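Gripper build, workshop notebook
Mon 3 April

Started the day with the left jaw, because it was stiff again after the weekend. I took out the pivot bolt, cleaned the bore and put it back with one thin washer in place of two. The jaw now moves freely, but there is a small side play at the tip. I can feel it with the fingers. I leave it so for the moment and will measure when the dial gauge comes back from Trondport.

The blue pads are the second print, with the ridges deeper than on the December ones. Material is the soft filament from Zodach. Printing one pair took almost 4 hours, and the first layer needs a slow speed or it lifts at the corner.

Weight of the complete tool with both pads and the side arm: 382 g. This is more than I wanted. Most of it is in the jaws, so the next version can have pockets on the inner side.

Afternoon was for trying it by hand in the kitchen, with the light blue basket on the tiles and a few light things in it: the white carton, the paper cup, the small silver packet.

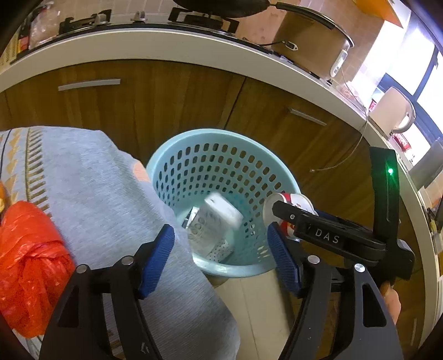

Dreteck
builder and keeper of this notebook

The jaws must come into the basket from above with the opening already set, otherwise a pad catches on the rim. For the cup lying on its side by the wall I want to turn the wrist before going down, not after. To be written in the test sheet.

Spring: the one in now is from the Keane box, 14 mm free length. It closes well but my hand gets tired. I ordered a softer one. If somebody uses the tool before it arrives, please do not stretch the old one – it is the last of this size.

Open points:
side play on left jaw
pockets in jaws, new drawing
thread lock on all pivot bolts after the play is solved
cable for the indicator light, find a better clip

Next session I begin with the drawing.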